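Cuidar da pinça em casa: dicas de bancada e de cozinha

Quem já passou uma tarde a tentar que uma pinça pegasse num tabuleiro sem o deixar fugir sabe que quase tudo se decide antes de ligar seja o que for. Vou juntando aqui os truques que uso com a minha Kirlow de mão, comprada em segunda mão em julho, e que já me deu alegrias e uns quantos cabelos brancos. Uns aprendi-os sozinha, outros devo-os à Heledd Llewellyn, que tem mais paciência do que eu para parafusos pequenos.

Comecemos pela limpeza, que é a parte chata. Os dedos apanham gordura na cozinha mesmo quando não tocam em comida, e depois escorregam no plástico como sabonete. Pano de microfibra, água morna, uma gota de detergente da loiça, e passar bem nas faces de dentro. Nada de álcool puro nem do lado verde da esfregão! Estraguei assim um par inteiro, que ficou baço e aos altos e baixos. Deixem secar ao ar antes de voltar a montar.

Os parafusos dos dedos apertam-se à mão, com a chave curta, um bocadinho de cada lado e sempre alternando. Se apertarem um até ao fim e só depois forem ao outro, o dedo fica torto e a pinça fecha em bico. Para confirmar, fecho os dedos devagar sobre uma tira de papel de forno e puxo: tem de prender por igual em cima e em baixo. Faço isto de 5 em 5 sessões, ou quando me lembro, confesso.

Quanto à altura, para pegar num tabuleiro pela borda gosto de abrir bem os dedos, um por cima do tabuleiro e o outro do lado de fora, e só então descer. Convém que o de fora não roce na mesa. Uma mesa clara e lisa ajuda muito a ver as sombras, e pela sombra percebe-se logo se um dedo vai mais baixo do que o outro. 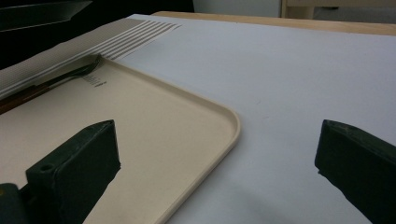
O Caradog Prosser escreveu-me a dizer que faz tudo ao contrário: primeiro acerta a altura com os dedos fechados, encostados a um cartão dobrado, e só depois abre. Diz que assim poupa as pontas e que, desde que o faz, o par dele já leva 137 sessões sem trocar as borrachas. Experimentei e gostei, embora com tabuleiros de borda arredondada continue a preferir a minha maneira, talvez por teimosia.

Outra coisa que ele me lembrou, e bem, foi a folga. Se ao abanar o dedo ouvirem um estalinho, não apertem mais os parafusos de fora, vejam primeiro o bloco onde o dedo encaixa. Costuma ser pó de farinha ou migalhas (na minha cozinha é sempre farinha). Um pincel de pastelaria velho, seco, limpa aquilo num instante. Óleo de cozinha nas guias é que não, por favor, cola tudo e ao fim de um mês parece caramelo.

Para treinar, usem coisas que não se importem de deixar cair. Colheres de pau, espátulas, um tabuleiro de plástico sem nada que se parta. Um individual de tecido também serve, mas prendam-lhe uma ponta com fita, senão vem atrás da pinça.

As borrachas de substituição encomendo-as à Gostmont, referência 1524, e vêm aos pares. Guardo-as num frasco de vidro com tampa, longe do fogão, com a data escrita na etiqueta. A chave curta mora no mesmo frasco, ou devia morar.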